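About Mollden

Mollden is a sales tax and excise tax advisory firm for small manufacturers, wholesalers and online sellers. We register clients in the states where they owe tax, prepare and file their returns, keep their exemption certificates in order, and answer the letters that come from state revenue departments. We don't do income tax and we don't do payroll. If you need either of those we will give you the names of firms we have worked with, and we take no referral fee for it.

The firm was started by Fahad Magsi and Xinyi Lu, who had both worked in the tax department of a building supplies distributor. Part of their job there was to clean up after returns had been filed in the wrong state, or at the wrong local rate, or not at all. Smaller companies that bought from the distributor began calling them with the same questions. Most of those companies had a good bookkeeper and an income tax preparer, and sales tax fell somewhere between the two. Mollden was set up to take that work on.

We have 15 people on staff today. Seven prepare returns, four handle audits and notices, two look after exemption certificates, and the other two are Fahad and Xinyi, who still review files every month.

What we do

Registration. Before we register a client anywhere, we look at where its goods are stored, where its salespeople travel and how much it ships to each state. A company can owe tax in a state where it has no office, once its sales there pass the threshold that state has set. It can also be registered in a state where it no longer needs to be, and go on filing zero returns for years. We close those accounts.

Returns. Each client has a filing calendar, and each return is prepared by one person and checked by another. The client gets a one-page summary before anything is filed, showing taxable sales, exempt sales, tax collected and tax due. If tax collected and tax due don't match, the summary says why. In October last year we filed 2,223 returns, which is the most we have done in a single month. Quarterly filers and monthly filers fall due together then.

Exemption certificates. A wholesaler that sells without charging tax needs a certificate from the buyer, and it has to be the right form, filled in completely, for the right state. In an audit, missing certificates are the most common reason for an assessment among the clients who come to us. We collect them, check them, store them and ask for new ones before the old ones run out.

Manufacturing exemptions. Many states exempt machinery used directly in production, and many of them disagree on what "directly" means. A machine that shapes a part may be exempt while the conveyor that carries the part to the packing area is taxed. Repair parts, software, installation labor and electricity each have their own rules. We go through a client's equipment purchases line by line, work out what was exempt, and file refund claims where tax was paid that wasn't owed. Claims are limited by time, usually three or four years, so we start with the oldest invoices.

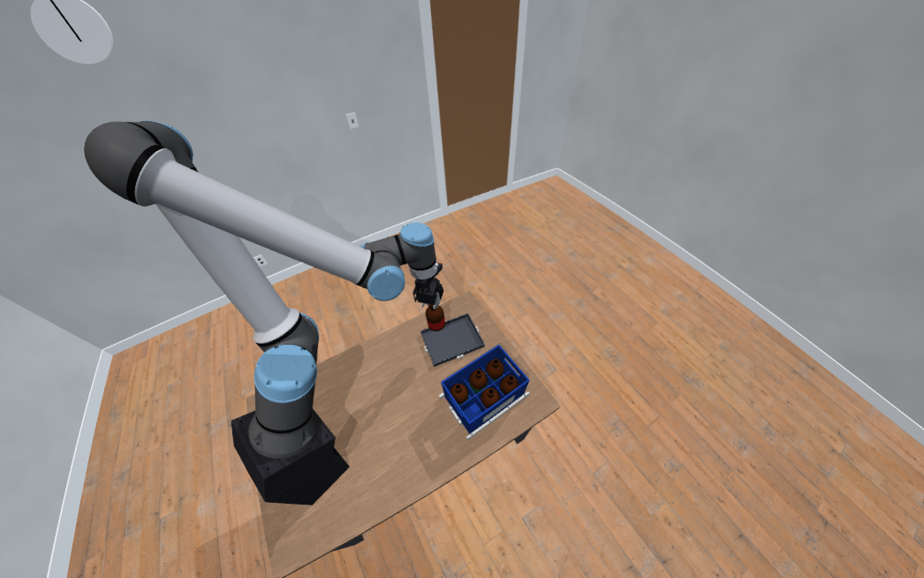 Juwita Subramaniam: We had been paying tax on repair parts in two states where we didn't have to, and our supplier had no reason to tell us. Mollden found it in the first month. The refund from one state came through in good time. The other one asked for every invoice a second time, and I would warn people to keep their paper.

We pass that warning on. A refund claim is only as strong as the invoices behind it, and a state may ask for them more than once. We keep scanned copies for every client for as long as the longest limitation period that applies to them.

Audits and notices. Most letters from a revenue department are routine. A payment was posted to the wrong period, or a return was keyed incorrectly. Send us the letter the day it arrives and we will tell you which kind it is. If it is a real audit, we deal with the auditor directly, agree on the sample period and sit in on the closing conference. We don't promise results. We have had audits end with no change and we have had audits end with a bill, and in the second case we tell the client early so that the money can be set aside.

How we charge

Returns are billed at a flat fee per return, and the fee is the same whether the return takes us ten minutes or two hours. Registration and account closing are also flat fees. Audit work is billed by the hour, with a written estimate first. We don't take a percentage of refunds. Several firms in our field do, and there is nothing wrong with it if the client knows what the percentage is, but we have found that it pushes people toward claims that should not be filed.

There is no minimum contract. A client can leave at the end of any month and take its files along, in a format that another preparer can open.

Software

We use two outside systems and one of our own. Ours is called Westa. It was written by Yuzhen Jiang, who joined as a preparer and got tired of retyping the same figures. Westa takes the sales export from a client's accounting or ordering system, matches each delivery address to a local tax district and flags the lines that need a person to look at them. A typical monthly file has 2,000 lines or so flagged at first, and far fewer once we have learned a client's product list.
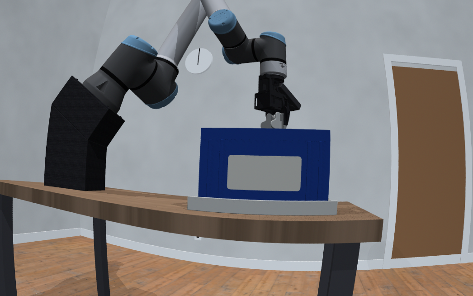

It does not file returns. A person does that, after the second check described above. We looked at automatic filing and decided against it for now, mainly on account of local rate changes, which some districts publish only a few days before they take effect. Westa is not sold separately. Clients have a read-only login where they can see past returns, payment confirmations and the status of any open notice.

Where we work

Our clients file in all the states that have a general sales tax, and a smaller group also files excise returns on fuel, tires or alcohol. For goods that cross into Canada we work with Dirnovby, a customs and GST practice. For European VAT we work with Skála. Both bill their own clients directly, and we hand over a complete file so that you don't have to explain your business twice.

Almost all of our work is done by phone and email. We travel for audits when the records are on paper, and for equipment reviews at plants where the asset list no longer matches what is on the floor. Travel is billed at cost.

People

Fahad Magsi handles registrations and new clients. Xinyi Lu runs the audit group. Yuzhen Jiang looks after Westa and the client login. Jiahui Cui is in charge of exemption certificates and has written most of the guides in the Resources section, including the long one on drop shipments. If you have a question about a resale certificate from a state that doesn't accept out-of-state forms, she is the person to ask.

New preparers spend their first 20 weeks on second checks before they prepare a return of their own. It is slow, and a few have found it dull, but they see a wide range of clients that way.

Becoming a client

Send us a list of the states where you are registered, your sales by state for the past year and any open notices. Please don't send bank details or portal passwords at this stage. We will reply within three working days with a list of questions or a fee quote. If we think you can handle your filings yourself, we will say so. A company that sells in one state from one location often can, and the state's own portal is usually good enough.

We are not a law firm. Appeals beyond the department level need an attorney, and we will work with yours or suggest one.

Page last updated July 29, 2025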